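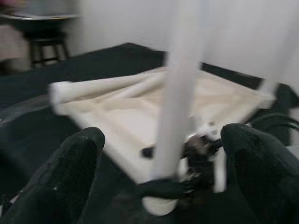
Does "ask and it shall be given" have small print?

Posted by Peninah Sang, 15 Apr 2020

Our house group has been going through Matthew 7 and I've got stuck at verse 7: "Ask, and it shall be given you; seek, and ye shall find." The leader read it out as if it settled the matter. I asked whether it meant anything at all, and he said yes, provided you ask in faith. Then someone else said provided it's God's will. By the end of the evening there were so many provisos that I couldn't see what was left of the promise.

I'm not trying to be awkward. I prayed for my sister for 2 years and she died last October. I was told afterwards that the answer had been "no" or "wait", but the verse doesn't say that. If every result counts as an answer, how would anyone know the difference between a prayer that was heard and one that wasn't? Please don't just send me a list of other verses. I've had the list.

Yeshi Bogale

I'm sorry about your sister. I go to church most weeks and I don't think your question has been dealt with as well as preachers suppose.

The provisos do come from somewhere. 1 John 5:14 has "if we ask any thing according to his will", and James 4:3 says people ask and don't receive because they "ask amiss". Whether you're allowed to read those back into Matthew is another matter. Many commentators do it without a word of argument. I'd want to see the argument.

What I'd look at first is verse 11, where the promise is "good things" to them that ask. That is narrower than "whatever you name", and it's in the same passage, so you aren't importing it. Luke's version (11:13) has the Holy Spirit in place of good things, and I suspect it's the harder text for anyone who preaches Matthew as a blank cheque. Then there's Gethsemane. Jesus asks for the cup to pass and it doesn't. I can't believe he was short of faith, so I'd drop that explanation altogether, whoever offers it.

None of this gives you a test for heard and unheard. I haven't got one, and I distrust people who have.

Hviid

You have to believe it BEFORE you receive it, Mark 11:24. My cousin's church in Clilton prayed for a new roof and got it. Doubt blocks it.

Yeshi Bogale

Hviid, did the church down the road that didn't get a roof doubt more? How would you find out?

Cesix

Not a full answer, but the Greek verbs there are usually taken as continuous, so "keep asking, keep seeking". Our minister made a great deal of this. It may help with the "wait" part. I can't see that it does much for the "no".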